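Search this site
Search
Home | Modules | Handouts | Reading lists | Staff | Contact

Handout 3: Associational politics and the ward
Haris Rind
Posted July

Read this handout before the Tuesday seminar. It covers the definitions used in the second half of the module and the main arguments in the set reading. It does not replace the reading.

1. Scope

The previous handout dealt with formal representation: elections, seats and the drawing of ward boundaries. The present one deals with organised activity outside the council chamber by people who were, for most of the period, poorly represented inside it. The usual term is "associational politics". It covers tenants' associations, residents' groups, supplementary schools, parent groups, faith bodies acting on secular matters, and informal networks that never adopted a constitution or kept minutes.

The term is wider than "pressure group". A pressure group exists to change a decision. An association may exist for some other purpose, such as running a Saturday school, and take up a political question only when one is forced on it. Much of the older literature counted only the first kind and therefore reported low levels of participation in wards where participation was in fact high.

2. Descriptive and substantive representation

Descriptive representation refers to the match between the social make-up of a council and that of the population it serves. Substantive representation refers to whether the interests of a group are acted on, whoever acts on them. The two are often correlated but must be kept apart in written work. A council may gain members from a minority community with no change in housing allocation. A council with no such members may alter its allocation rules under pressure from outside.

Essays which treat the election of a first councillor as the end point of the story usually have this distinction missing. The date of a first election is easy to find, and the date on which a policy began to be applied differently is hard to find. That difference in the sources should be discussed openly.

3. The Kakakhel model

The set reading is organised by what the module calls the Kakakhel model. It divides the political life of a neighbourhood association into stages:

(a) Provision. The association supplies a service which the authority does not supply, or supplies badly.

(b) Contact. The association deals with officers on a practical matter, typically premises, licences or small grants.

(c) Claim. The association asserts that it speaks for a population and asks to be consulted on that basis.

(d) Incorporation. The authority accepts the claim, in whole or in part, and gives the association a standing place in its procedures.

The stages need not occur in order. Stage (c) sometimes comes first, where a group forms in response to a clearance scheme or a school closure. Movement backwards is also common. An association that loses its grant may return to provision alone for many years.

The main criticism of the model is that it takes incorporation as the natural direction of travel. Some groups refused it. They held that a seat on a liaison panel would tie them to decisions they had no power to alter. The model has no place for refusal except as failure, and students should consider whether a further stage is needed or whether the whole sequence should be dropped.

4. Case: the Varen estate

The Varen tenants' association had about 300 member households at its height. Its surviving papers fill 2 boxes and include a run of 54 newsletters, with gaps. The newsletters are the best source for the claim stage. Early issues deal with repairs, refuse and the opening hours of the rent office. Later issues use the word "community" in a new sense, to mean a body of people with a shared position on council policy.

The association's dealings with Condent, the contractor for estate repairs, are recorded only from the tenants' side. The contractor's own files have not been deposited. Statements about its motives should be marked as the tenants' view.

Three points to note in the newsletters:

- Authorship is seldom given. Do not assume that the chair wrote the unsigned items.
- Women did most of the door-to-door work but appear less often in reports of meetings with officers.
- Turnout at ward elections is mentioned rarely, and in a neutral tone. Voting was one method among several.
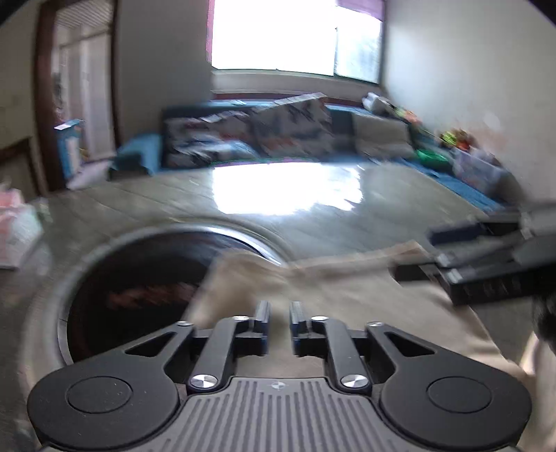
5. Using oral testimony

The Tikari collection holds recorded interviews with former members of several associations, including the one above. Transcripts may be read in the library. The following rules apply to all coursework.

Quote from the transcript and give the page. Where the speaker corrects himself or herself, keep the correction. State how long after the events the interview was made. A speaker who describes a meeting many years later is giving evidence of two things, the meeting and its later meaning, and the essay must say which of these it is using.

Do not use testimony only to add colour to an argument built from council minutes. Where minutes and testimony disagree, set out both accounts before choosing between them. Minutes record decisions in the form the clerk thought proper. They leave out heckling, walk-outs and most of what was said from the public seats.

6. Seminar preparation

Bring written notes on one of the following.

(i) Does the Kakakhel model describe the Varen association adequately between its first contact with officers and its claim to be consulted?

(ii) What would count as evidence of substantive representation in a ward with no change in its councillors?

(iii) Can refusal of incorporation be studied from the records of the authority alone?

Notes should not exceed one side. They will not be marked but will be collected at the end of the session.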